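Friday, January, bench 2

Back on the sourdough crackers. Tapio Toivonen left me a note on the proofer saying batch 28 was "fine but chewy," and he's right, I ate six of them over lunch and my jaw is still tired. So today is all about the rye ratio and how thin we roll.

What I changed from last time:

- Rye up to 33 percent of total flour (Hirano medium rye, the new sack)
- Starter straight from the fridge, no refresh. Lazy, I know, but Halina Górecki swears by it and I wanted to see for myself
- Olive oil swapped for the sunflower from Oksanen
- Docked the sheets twice, once before resting and once right before the oven

Total dough came to 564 g, enough for four trays if I don't nibble (I nibbled). It was sticky! Way stickier than 28. I dusted the bench with rice flour and that helped a lot, and then of course I had rice flour up both sleeves for the rest of the morning. Rested it under a damp cloth while I cleaned the roller.

The roller is still dragging on the left side, by the way. I put a shim under the foot and the sheet came out more even, but you can feel the thick edge with your thumb. Those pieces baked soft in the middle, same as before, so I'm pretty sure that's where Tapio's chew is coming from and the recipe is only half to blame.
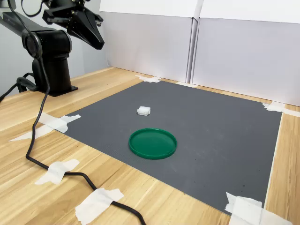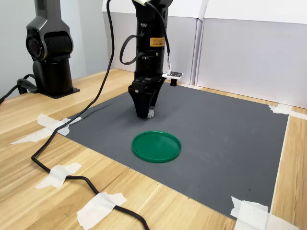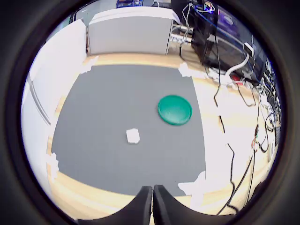
*Black arm over the light wood; the green disc is in all three.*

Bake notes: first tray at the usual setting browned too fast at the corners. Second tray I dropped the heat and left the door cracked for the last stretch, and oh, that was a nice cracker. Loud snap, blistered on top, good caraway smell all the way down the hall. Third tray same again. Fourth tray I forgot while I was on the phone with Govow about the packaging film, so that one is croutons now.

Govow's minimum on the film is 2,000 sleeves, which seems like a lot for something we haven't even named. I said I'd call back. Halina, if you read this before I see you, do we still have the plain Wurent bags from the granola? They'd do for the tasting and I'd much rather use those up first.

Salt is still not right. On the dough it disappears, on top it falls off in the tin. Going to try a light brush of water and the fine flakes next time, and maybe a pinch less in the dough so it doesn't get bitter against the rye.

Tins are on the second shelf, labeled 29-B and 29-C. Please eat from C and leave B shut until Monday, I want to know how they hold up. Croutons are in the blue bowl, help yourselves.

Still to do: feed the starter, fix that roller foot properly, order caraway.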